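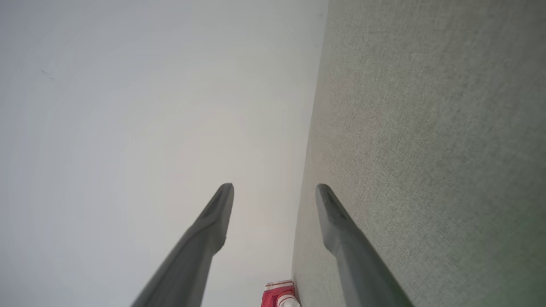
Ileana Cârstea to attempt self-supported record on the Briduvero Track

HUTVILLE, 2024-11-09 – Long-distance runner Ileana Cârstea will try for the fastest self-supported time on the Briduvero Track next March, her sponsor Kumanel announced today.

The track covers 1,576 kilometres and finishes at the Dumitrescu trailhead outside Hutville. Cârstea, 42, plans to average 116 kilometres a day and has allowed 13 full days and part of another.

She will carry her own gear, sleep on the track and collect food parcels posted ahead to towns along the route. Under self-supported rules she can't have a crew or a pacer, and she must walk or run in and out of every resupply stop.

"I did the northern half two summers ago and my feet were a mess by the end," Cârstea said. "I've changed my shoes and I'm carrying less water between the huts. Sleep is the part I'm still working on."

Kumanel will supply her pack, shelter and wet weather gear. Her GPS tracker will be public from the first morning, with a short delay. The start date will be confirmed once the long-range forecast is in.

Media enquiries: Kumanel press office, Hutville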